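Natorik Makers Forum > Robots and Automation > Build logs

Gripper arm at the shared shop – bin pickup, week five

fikre_bench wrote:
Evening all, and sorry for the long gap since my last update. For anyone new to the thread, I'm putting together a tabletop arm at the Cekside workshop that should lift small parts out of a bin and set them down in rows, and I've been at it most Saturdays since the spring. The shoulder joint is finally behaving! I reprinted the coupler with thicker walls and the wobble I was moaning about on page two is gone as far as I can feel by hand.

What I'm fighting now is the fixed camera. It finds parts nicely against the table in the morning, and then the overhead lights come on and it starts seeing things in the shine on the wood. I've got the exposure locked at 400 and I'm running the Prusora vision board with the stock settings.

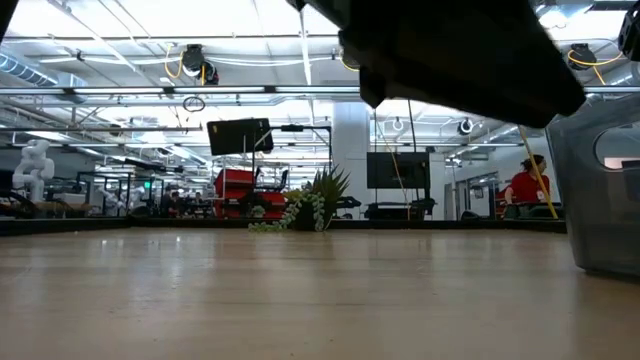
Table, bin and gripper from the fixed camera, 7th September.

Out of 98 tries that day it got 70, and nearly all the misses were on the bin side. I'd love to hear how other people have dealt with this before I go and spend money.

solderpot2708 wrote:
Good to see you back, I was wondering how the coupler went. I'd swap the bin before touching any settings. Smoky see-through plastic is a pain, you get the background coming through the sides and the camera has no idea where the wall is. Get a plain solid one, a few bucks, done.

gantry_gran wrote:
I have to disagree a little with solderpot here (fondly, as always). I ran a clear bin for a whole winter with no trouble once I put a matte cloth down. That honey-colored top is bouncing the ceiling lights right back up at you, and a new bin won't change that one bit. A yard of gray felt from the fabric store, pulled tight and clamped at the corners – that's what I'd try first. Also, I love the plant! Mine all die in the shop.

solderpot2708 wrote:
Felt sheds, though. I had fuzz in my finger pads for months.

fikre_bench wrote:
Thank you both, this is why I keep posting here. I'll try the felt on its own first, then the bin on its own, so we know which one did it. The plant gets more compliments than the arm does, and I'm fine with that. Might be October before I have numbers, as I still need to redo the wrist cable.

gantry_gran wrote:
Leave plenty of slack in that cable, dear. More than you think.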